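Mulis gripper comparison, simulated part

This folder holds the simulated half of our gripper comparison. The question we started from is small: if the arm, the controller and the camera stay the same, how much does the choice of gripper change the grasps? We compare 2 grippers, called Jivano and Govanora in the files. Both have parallel fingers.

Contents

There are 3130 grasp attempts. Each attempt is one folder with the wrist camera frames, the joint positions and a short result file. The textures of the background and the objects are drawn again at random for every attempt, so please do not expect them to look natural.

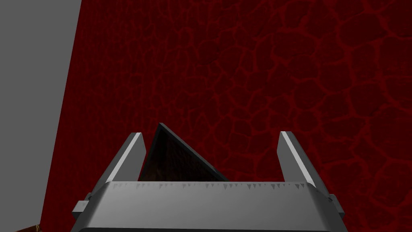 Why is the camera mounted behind the palm and not beside the arm?

From behind the palm, the view moves together with the fingers, and the same controller can be used for both grippers without a new calibration. The price is that the palm hides the lower part of the objects close to it.

Known problems

In 182 attempts the contact force was not written. The result file says "force: none" for these, and they should be left out of any force plot. The opening width is stored in millimeters for Jivano and in meters for Govanora. I noticed this too late to change it, because the Phùng loader already depends on it.

The random seed was changed once, in May. Attempts from before and after the change can be mixed for training, but for comparing the grippers I would keep them apart.

Loading

Read the files in batches of 16. Larger batches work also, but the loader becomes slow.

Contact: Jui-lin Chu. Corrections to the result files are welcome, please give the attempt number.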